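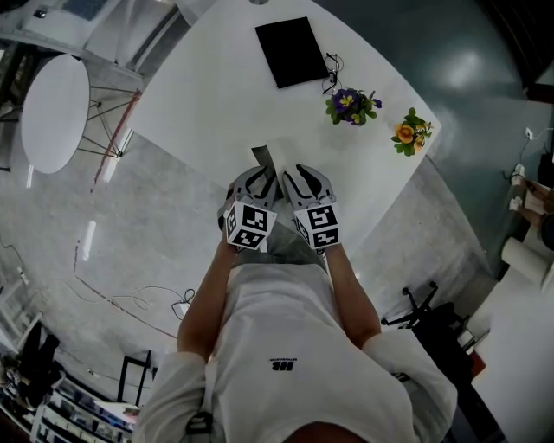

Imprimir | Enviar por correo electrónico

Notas para la charla: ¿para quién se escriben los álbumes ilustrados «de valores»?

Empezar sin saludo largo. Leer en voz alta la primera doble página de Matar y callarse. Dejar que alguien se ría o no.

Matar es un oso que aprende a compartir. Lo aprende en la página 3. Quedan muchas páginas y el oso las dedica a contarnos que lo ha aprendido. Pregunta para la sala: ¿qué hace el niño mientras tanto? El mío miraba un escarabajo dibujado en una esquina que no vuelve a salir.

Tesis, dicha pronto para que puedan irse enfadados con tiempo: buena parte de lo que se vende como álbum para «trabajar» la empatía, la paciencia o el otoño (sí, también el otoño se trabaja) está escrita para el adulto que paga. No digo que sea mala fe. Digo que se nota.

Diapositiva 2. La contraportada.
Leer la de Matar entera, despacio. «Una herramienta imprescindible para gestionar las emociones en casa y en el aula». Luego la de Henow, que es de otra editorial y trata de una erizo que no quiere hibernar. Casi la misma frase. Preguntar cuál es cuál.
Ojo: Henow me gusta. Decirlo aquí, no al final, o parecerá que lo salvo por educación. El texto es corto, la erizo es antipática y nadie la corrige. La contraportada le hace un flaco favor.

Diapositiva 3. Los números.
La editorial Tuleck anuncia 4.000 ejemplares vendidos de su colección de emociones. Bien. ¿Vendidos a quién? He preguntado dos veces y me han contestado con un catálogo. Si 2.000 fueron a centros escolares en un solo pedido, que es lo que me contó un librero, eso habla de un presupuesto y muy poco de lectores. No lo puedo demostrar – decirlo así, con estas palabras. Si alguien de la sala tiene el dato, que lo traiga, prefiero equivocarme en público.

(Aquí beber agua. La otra vez llegué ronca al turno de preguntas.)

Diapositiva 4. La guía de lectura.
Álbum de 32 páginas, guía de 48. Enseñar los dos lomos juntos. Tengo los ejemplares en la bolsa azul, no olvidarlos en el coche.
De la guía, leer solo esta actividad: «Pide al niño que señale en el dibujo dónde siente la tristeza el oso». Mi hijo señaló el árbol. Me pareció una respuesta bastante buena. Según la guía, hay que «reconducir».

Diapositiva 5. La aplicación.
Vumeck: apuntas lo que lee el niño y te recomienda el siguiente título «según su momento emocional». La probé tres semanas en noviembre. Dijimos que estaba contento y recomendó un libro sobre la alegría. Dijimos que tenía sueño y recomendó, otra vez, Matar. Quizá la hayan mejorado desde entonces. No me extiendo, se hace tarde y el tema da para poco más.

Objeción que me van a hacer: «pues a mi hija le encanta». Responder que me alegro, y es verdad. A los niños les encantan muchas cosas, también los folletos del supermercado. Que guste una lectura en el regazo de alguien dice algo del regazo. Me gustaría saber qué libro pide cuando la lectora es otra, o cuando está sola en el suelo con la caja delante. No ponerme irónica con esto, la última vez una madre se ofendió y tenía parte de razón.

Segunda objeción: los cuentos de siempre también traían moraleja. Cierto. Pero la moraleja iba al final y uno podía saltársela, como hacía mi abuela, que cerraba el libro en cuanto el lobo estaba muerto.

Diapositiva 6. Qué hago yo.
Nada científico. Leo el álbum en voz alta sin enseñar la contraportada. Me fijo en si hay alguna página donde el texto se calla. Tapo la última frase con la mano: si el cuento mejora, mala señal para la última frase. Con Matar tapé las cuatro últimas.
– Probarlo con la sala si hay tiempo. Si vamos mal de hora, saltar directamente a Henow.

Leer Henow completo. Son seis minutos con pausas. No comentar las ilustraciones mientras leo, que se me va la lengua.

Preguntas. Si sale lo de las subvenciones, decir que no lo he mirado con calma y que para eso haría falta otra charla. Devolver el mando del proyector en la entrada antes de las ocho.

Imprimir esta página | Enviar a un amigo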